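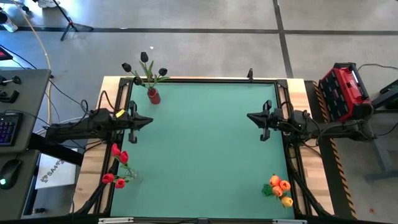 Povska Town Council -- Minutes of Regular Meeting
Posted Thursday by Yaneth Tello, Town Clerk
14 shares | 3 comments

1. Call to order
Meeting called to order at 6:30 p.m. Quorum present. October minutes approved as submitted.

2. Condori Road water main
Public works reported 907 feet of pipe installed out of 2973. Remaining work depends on delivery of two gate valves. Council asked for a revised schedule in writing before the next payment is released.

3. Temporary use permit, Pitside lot
Applicant requests use of the gravel lot for a weekend market, limit of 80 vehicles. Fire access lane on the north side must stay clear. Motion to approve with that condition -- carried 4-1.
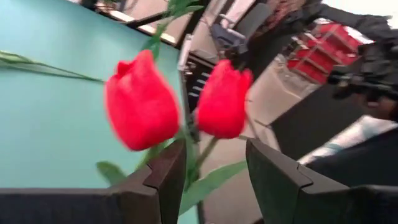

4. Ordinance on overnight parking
Second reading. Section 3 amended to exempt marked service vehicles. One resident spoke against the fine amount. Vote held over to next meeting.

5. Claims
Invoice from Brurovard for storm drain cleaning, $1165, approved. Second invoice returned -- no purchase order number.

6. Adjournment
Adjourned at 7:50 p.m.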